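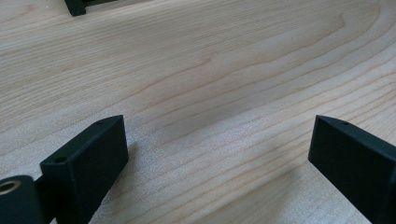
Figura 3. Superficie de madera clara con la veta en diagonal y acabado mate.

5. Aplicación del aceite duro Brironach en tableros y encimeras

Esta sección se refiere a tableros de madera maciza o chapada sin tratar. Para maderas ya barnizadas o enceradas, consulte primero la sección 4 (Decapado). Para suelos utilice Brironach S, que tiene otro tiempo de secado.

5.1 Material necesario

Aceite duro Brironach, ref. 989
Lija de grano 120, 180 y 240
Taco de lijar o lijadora orbital
Paños de algodón que no suelten pelusa
Brocha plana o rodillo de pelo corto
Almohadilla blanca Hulme (o similar, no abrasiva)
Guantes de nitrilo
Cubo metálico con tapa y agua

Un envase de 1 litro da para dos manos en una encimera de tamaño medio por ambas caras. Las maderas muy porosas, como el roble o el fresno, consumen más en la primera mano.

5.2 Preparación de la superficie

1. Retire herrajes, tiradores y topes. Marque con cinta su posición si va a volver a montarlos.
2. Lije con grano 120 siguiendo siempre la dirección de la veta. En las zonas donde la veta forma arcos u óvalos, siga la dirección general del tablero.
3. Aspire el polvo y pase un paño apenas humedecido. Deje secar 40 minutos. El agua levanta el repelo y es normal que el tacto quede áspero.
4. Repita con grano 180 y termine con grano 240 a mano, sin apretar.
5. Aspire de nuevo, incluidos los cantos y los taladros.

Nota: no lije por encima de grano 240. El poro se cierra y el aceite no penetra.

Nota: los cantos de testa absorben mucho más que las caras. Líjelos con un grano más fino que el resto si desea un tono uniforme.

5.3 Prueba de color

El aceite incoloro oscurece ligeramente la madera y le da un tono más cálido. En especies pálidas como el arce o el abedul el cambio se nota más de lo que cabría esperar por el nombre del producto. Haga una prueba en la cara inferior o en un recorte de la misma pieza y espere a que seque por completo antes de decidir. Si quiere conservar el aspecto de la madera cruda, use Brironach Natural, que lleva una pequeña carga de pigmento blanco.

5.4 Primera mano

1. Remueva el envase con una varilla limpia hasta el fondo. No lo agite.
2. Vierta una pequeña cantidad sobre el tablero y extiéndala con brocha o rodillo en una capa fina.
3. Trabaje por tramos que pueda alcanzar sin desplazarse, de un extremo al otro.
4. Espere 15 minutos. Si aparecen zonas mates, añada un poco de aceite solo en ellas.
5. Retire todo el sobrante con un paño seco. La superficie no debe quedar pegajosa ni con charcos.
6. Deje secar 12 horas en un local ventilado, a más de 15 grados.

PRECAUCIÓN: los paños impregnados de aceite pueden arder espontáneamente. Sumérjalos en agua dentro del cubo metálico inmediatamente después de usarlos y ciérrelo. No los deje arrugados en la papelera ni en el bolsillo de la ropa de trabajo.

5.5 Segunda mano

1. Pase la almohadilla Hulme en seco, con suavidad, hasta que el tacto sea liso.
2. Limpie el polvo.
3. Aplique el aceite como en el apartado 5.4, en menor cantidad. Reduzca la espera a 10 minutos.
4. Retire el sobrante y pula con un paño limpio en la dirección de la veta.

En encimeras de cocina y alrededor de fregaderos se recomienda una tercera mano en los cantos y en el interior de los huecos recortados.

5.6 Secado y puesta en uso

El tablero puede tocarse a las 12 horas de la última mano. Espere tres días antes de colocar objetos ligeros y una semana antes de limpiarlo con agua. No lo cubra con plástico ni con manteles durante ese tiempo. Si trabaja a partir de octubre en un taller sin calefacción, duplique los plazos.

5.7 Problemas frecuentes

La superficie queda pegajosa. Se dejó demasiado aceite. Humedezca un paño con aceite nuevo, frote hasta ablandar la capa y séquela enseguida.

Aparecen rayas circulares. Son marcas de la lijadora. Lije a mano con grano 180 y 240 y vuelva a aplicar las dos manos.

Manchas más claras. Restos de cola. Ráspelas con cuchilla, lije la zona y retoque.

Cercos de vaso. Frote con la almohadilla blanca y unas gotas de aceite. Limpie al momento.

5.8 Conservación del envase

Limpie el borde antes de cerrar. Guarde el envase en posición vertical, protegido de las heladas y fuera del alcance de los niños. Si se ha formado piel en la superficie, retírela entera y filtre el resto con una media o un colador de papel.

Para el mantenimiento anual con jabón Evitz, véase la sección 6. Recambios y almohadillas: catálogo Odstead, página 147.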